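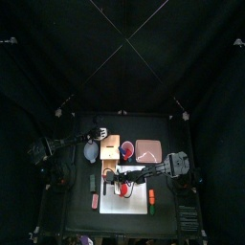
Setting up wrist views for two-arm planning in Zokirent

If you've followed the earlier pages you'll already have both arms moving and the overhead view coming through, so put the kettle on and we'll get the wrist views talking to the planner. It's fiddly the first time (I spent most of a February evening on it), but once it's set you can pretty much leave it alone!

Start the Zokirent session and load your workspace file. Open the views tab, add a new source for each wrist, and set the parent link to the gripper mount. Please do check left and right before you save. I've had them swapped more than once, and the planner will happily carry on with the wrong one.

Next comes the calibration. Run the Craddock routine on one arm at a time, letting it collect 40 poses for each. Keep the other arm parked while it works. When it finishes you'll get an error figure in pixels – anything under 2 is fine for tabletop jobs, and if yours is higher, delete the worst few poses and solve again. 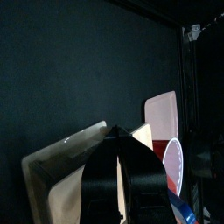
Masking is the step people tend to skip, and it's the one that saves the most bother later on. Without a mask, the planner treats the gripper as an obstacle that follows the arm about, and every path gets refused. Open the mask editor and draw round both fingers, right up to the pointed tip where they meet. Leave the narrow gap between them unmasked for now, as you can see a pale strip through it and that's still useful to the depth filter. Trace the broad shoulder on the right finger generously, too.

Save the mask, then set the depth filter to drop anything nearer than 300 millimetres while you test. See-through trays may still come out full of holes, so switch on hole filling and give it 3 passes. Mererid Prosser wrote that filter and her notes in the settings folder are well worth a read.

Last of all, press Replan and watch the path preview before you let either arm move.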